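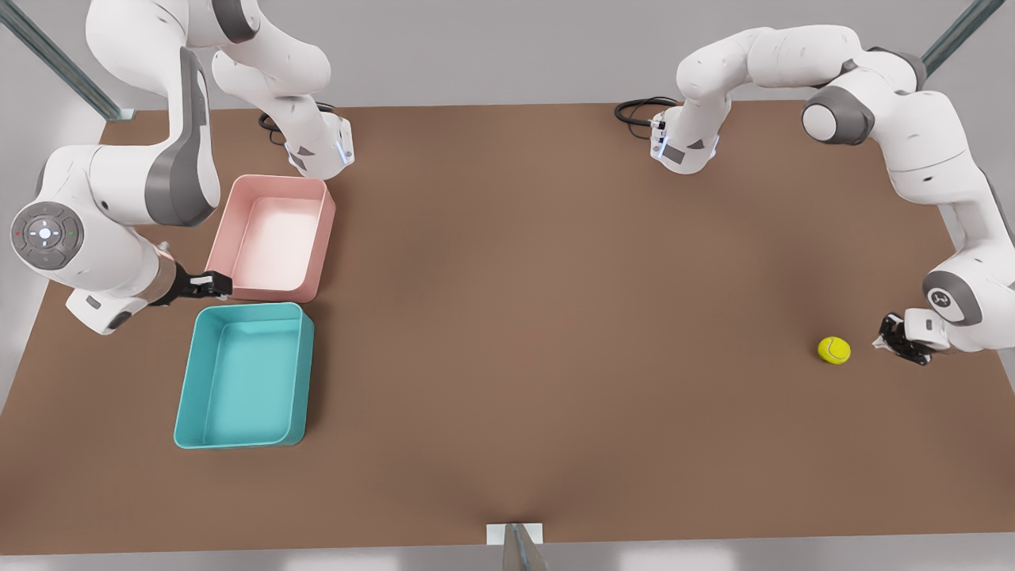

Okay, I finished the Murdo Pringle book on the Kirkegaard Street church split last night and I have to talk about it somewhere, so you're getting a thread. Small Danish Lutheran congregation in Cimbridge, one very stubborn pastor named Valdemar Skov, and a fight over whether you could still preach in Danish. By the end of it Skov is by himself on one side, with two camps on the other: the English-service people, and the folks who wanted to keep Danish but couldn't stand him!

So, the basics. The church had 843 members on the books the year Skov arrived. Pringle went through the actual register and he thinks plenty of those were families who'd moved away and never got crossed off. I love a man who will argue with a register for a whole chapter.

The first blowup wasn't even about language. It was about the organ. They'd raised $2,225 for a new one and Skov wanted the money to go to the burial ground. He announced this FROM THE PULPIT, in May, with the organist sitting right there.

Then come the letters. My favorite part. Skov wrote to his brother back home almost every week, and he's so much funnier in them than he ever was in a sermon. He calls one of the deacons "the wet umbrella" for 2 straight years and Pringle still can't work out which deacon it was. (My money's on the one with the lumberyard.)

I do wish there was more about the women's society. They ran the Sunday school in both languages the whole time and kept their own minutes, and they get maybe ten pages. There's a footnote saying the minute books are still in Cimbridge, so somebody please go read those.

Pringle's doing an interview on the church history podcast I'm always on about, and it goes up 07/08/2022. They're taking listener questions until then. Mine is about the umbrella, obviously.

Oh and if you get the paperback, the map is in the back. I found it after I was done, ugh.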